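Should a Store Buy a Robot?

A robot arm from Flallent can pick up snacks and small bottles. The ad says it never gets tired. Fine, but who pays for it?

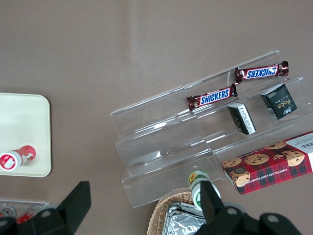

Priltcombe, June

Two Snickers bars and a box of chocolate chip shortbread sit on a clear stand with steps. You could grab any of them in a second. A robot needs a plan for each shape, and plans cost money.

Say the arm rents for $473 a month. Repairs add $65 and training adds $80. Add it up: $618! Before you believe an ad, ask what happens when a bar gets dropped.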